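3. Do people agree on what "tidy" means?

Survey work on housing satisfaction leans heavily on a handful of adjectives. Tenants are asked if a room feels spacious, bright, tidy or calm, and the answers are averaged as though everyone had the same thing in mind. We doubt this. The much-cited Trulton questionnaire asks for all four on a single scale, and its handbook gives no definition of any of them. The later Nekik revision added a fifth word, "homely", and left the problem where it was.

Our own sample came from two rented estates, Kulov and Vasić. We sent out 163 forms and had 118 back in usable condition. Each form asked the tenant to rate their main room on the Trulton words and then to say, in a sentence or two, what had decided the rating. The second part is the one that earlier studies left out, and it is the part that causes the trouble. Rendered rooms such as the one in Figure 2 are common in this literature, and they have helped to hide the difficulty – a plain orange floor and a pale green wall give a reader very little to disagree about. 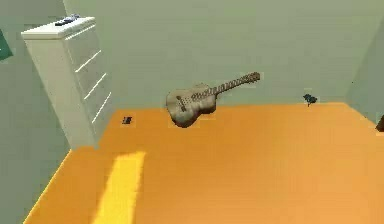
Figure 2. Rendered interior, two views. First view: white dresser against the left wall.

3.1 What the written answers say

The written answers do not support the averages. Among tenants who gave their room the top mark for "spacious", several wrote only about the view, and one wrote only about the rent. "Bright" was taken by some to mean daylight and by others to mean the colour of the paint. On the Vasić estate the word "calm" was nearly always explained by the neighbours, which is a fair thing to mention but tells us nothing about the room.

It might be said that such muddle washes out in a large enough sample. That would be true if the different readings were scattered evenly, and they were not. Tenants at Kulov, where the flats are older and the rooms deeper, tended to read "bright" as daylight. A gap between the two estates on this item may therefore be a gap in how the word was read. We can see no way of telling from the scores alone, and we are not persuaded by attempts to rescue the matter with weighting.

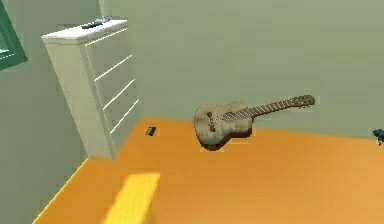 Second view, with part of the side-wall window.

"Tidy" fared worst of all. Some tenants used it of surfaces, some of floors, and a fair number of cupboards, whose contents no visitor would see. Storage clearly matters to people, but the Trulton form has no place to say so. Tall furniture makes the point awkward. A high white chest of drawers close to the corner, as in the second view, would count in favour of tidiness for a tenant who cares about having things put away, and against spaciousness for one who dislikes bulk near a wall. Both would be giving sensible answers. The scale would record a contradiction, and an analyst in a hurry would call it noise.

3.2 Limits of the present data

We do not claim too much for our own forms. People who return a questionnaire in November may be those with a complaint to make, and those who did not reply may have read the words quite differently. A written sentence is also no sure guide to what decided a rating; tenants may have picked the mark first and found the reason afterwards. We had 2 coders read every sentence, and they differed most often on "calm", where the line between room and building is hard to draw.

Even so, the burden lies with those who wish to go on using the averages. Before a score for "bright" on one estate is set beside a score for "bright" on another, there should be some evidence that the tenants were answering the same question. We have found none in the published work on either version of the form – and the handbook, which might have been expected to offer some, gives two worked cases and moves on to the scoring table.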